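Buying the Arm Is the Smallest Decision
Opinion | Anayeli Ledesma, Head of Equipment Planning, Jikumis
25 Jun 2025

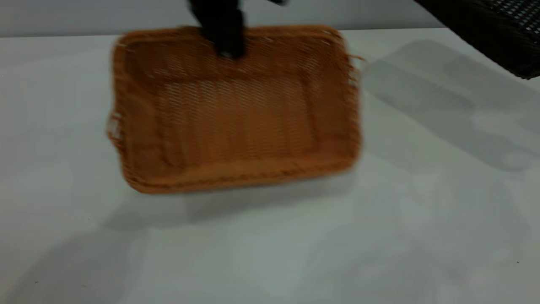

Should an organisation set its budget for a robot arm before it has decided what the arm will handle?

It should settle the handling work first. The objects to be moved determine the gripper, the table, the spare parts and the hours of staff time, and these together will usually cost more over the life of the equipment than the arm does.

The question is put to my office every January, when departments submit their capital requests, and the requests themselves show how seldom it has been considered. A typical submission names a model, attaches a supplier's quotation and leaves the line for "associated costs" blank or fills it with a round sum. The approval procedure has encouraged this. Our form asks for the price of the asset on its first page and for the purpose of the asset on its fourth.

I wish to argue for reversing that order, here and in other institutions of our size.

Consider the handling of baskets, trays and other light containers, work which appears in more requests each year. To a person the task is trivial. To a purchasing officer it ought to be a warning. A woven rim gives under pressure and varies in thickness along its length. A gripper chosen for rigid cartons may hold such a rim badly or mark it, and the remedy is a different set of fingers, a softer pad, a slower movement or all of these. Every one of those remedies has a price, and a slower movement has the highest, for it reduces the amount of work on which the whole case for purchase was built.

Our own experience at the Peria site is instructive. The department there was granted one arm, supplied by Gostska, on the strength of a demonstration using plastic boxes. In its first year the department raised 31 separate purchase orders for items absent from the original request. Few were large. They included replacement finger pads, a second work table, cable covers, two training places and a service visit charged at the out-of-hours rate. Each was approved by a manager acting properly within delegated limits, and at no point did anyone see the total. Staff recorded 306 hours of setting up and adjustment in the same period, none of which had been budgeted, and all of which was taken from other duties.

I do not offer these figures as a criticism of the department, which has done careful work with what it was given. The fault lies in a method of planning that treats equipment as an object delivered on a certain day, when it would be more accurate to treat it as a commitment running for the length of its service. We set that length at eight years. A commitment of eight years deserves more than one page.

The Rissanen site proceeded differently. Before seeking quotations, its staff kept a written record of what they handled over one month and arrived at 1,727 movements, sorted by type of container and by weight. The record was tedious to compile and was complained of at the time. It allowed the department to send suppliers the same specification, to ask each for a trial with its own containers, and to discard two offers which were cheaper on paper. It also showed that a portion of the work was too irregular to be worth automating at all, and the request was reduced accordingly.

It will be objected that smaller departments cannot spare a month for such an exercise, and that prices may rise in the meantime. The first objection has some force. A shorter record, kept for a week and supported by an honest estimate of seasonal change, would serve in most cases, and central staff should be available to help compile it. The second I find less persuasive. Quotations may be held by agreement, and a rise in the price of the arm is seldom as costly as the wrong arm.

There is also the matter of money already spent. Once an arm has been installed, there is strong pressure to find work for it, and departments have been known to alter sound procedures to suit a machine. Planning ought to provide for the opposite outcome, with a review at the end of the first year and a stated willingness to move the equipment to another site.

I therefore propose that no request for handling equipment go forward without a record of the work, a trial using the department's own materials, and a full schedule of costs for the expected period of service, staff hours included. Part of the approved sum should be withheld until the first-year review. The form should be reprinted with the purpose on page one.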